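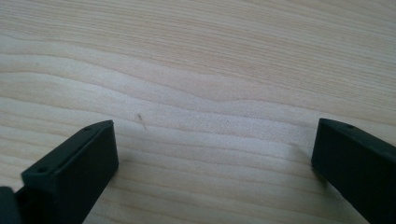

Zero Offset

The first report from Skoltville came in on 20th May. It said that the left arm had closed on a cup, lifted it, and gone on closing. The cup broke at a height of 28 centimetres. The right arm, which had no part in the task at that point, carried on laying chopsticks.

I worked in the recording room at Clivent. We used hand-held grippers to show the arms how to lay a table, and the Heffernan rig at Skoltville played back what it had learned from us. My job was to check the recordings before they went out. I had passed all of the ones in question.

The report gave the cause as grip force too high. I did not agree. The limit on the Heffernan was set to 22 newtons and the log showed that it had never been reached until the last moment before the break. The arm did not think it was squeezing. It thought the cup was smaller than it was.

I opened the recordings from the same batch. Each one began with the jaws wide open over bare table, because that was the rule: open fully, hold still, begin. For the right gripper the opening reading was the same every time. For the left it was short by six millimetres. Later in the batch the reading came back to normal, with no note of any repair.

I sent a message to the operator on the late shift. The reply said that the left gripper had felt stiff for a few days and then had stopped feeling stiff. It had not seemed worth writing down.

I went to the room to see for myself. The batch was still being recorded.

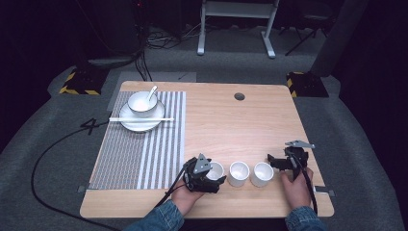
Could the left gripper have been zeroed with its jaws part closed?

It could, and the software would have accepted it. The Medent encoder took its zero at power-up from wherever the jaws happened to be, and nothing in the start routine compared the left side with the right.

I asked the operator to stop and switch off the left gripper. I pressed the jaws halfway shut, held them, and switched it on again. The screen showed it as fully open. I let go. The jaws opened the rest of the way and the screen did not change, as the software threw out any value beyond its own idea of open.

The operator looked at the screen for a while and then asked how many recordings were bad. I said I did not know yet.

We worked out the rest that night. Grit in the slide had kept the left jaws from opening fully. The gripper had been started in that state, and every width it gave afterwards was wrong by the same amount. At some point the grit had worked loose. The next power-up gave a good zero and the readings came right, which is why the fault had left no trace except in the files.

I wrote to Skoltville and asked them to stop both arms. They replied that the left arm was already stopped and that the right arm was behind schedule. I wrote again. I said that a person had to reach across the table to take away the finished settings, and that the arm's idea of a safe gap came from the same numbers. The second reply took longer. It said that both arms were now off, and it asked, in a separate line, whether I could confirm the dates.

I confirmed the dates. Under "checked by" on the fault form there was already an entry, filled in from the batch record. It was mine. I added the fix underneath – compare both sides at start, refuse to record if they differ – and sent it in.

In July the form came back with the fix marked as optional.

Comments

greasegun
We had the same thing on a packing line. Zero at power-up is asking for trouble. Fit a hard stop and home to it.

tallowmere
I liked the right arm carrying on with the chopsticks. Was hoping for one more scene at Skoltville.

plain_bearing
Why would the software discard values past open? It should raise a fault. Good story though, my manager would have written that last reply.

greasegun
@plain_bearing because a long time ago it raised too many faults and they got tired of it. Seen it done.

Contact the editors | Copyright of each story remains with its author | Back to top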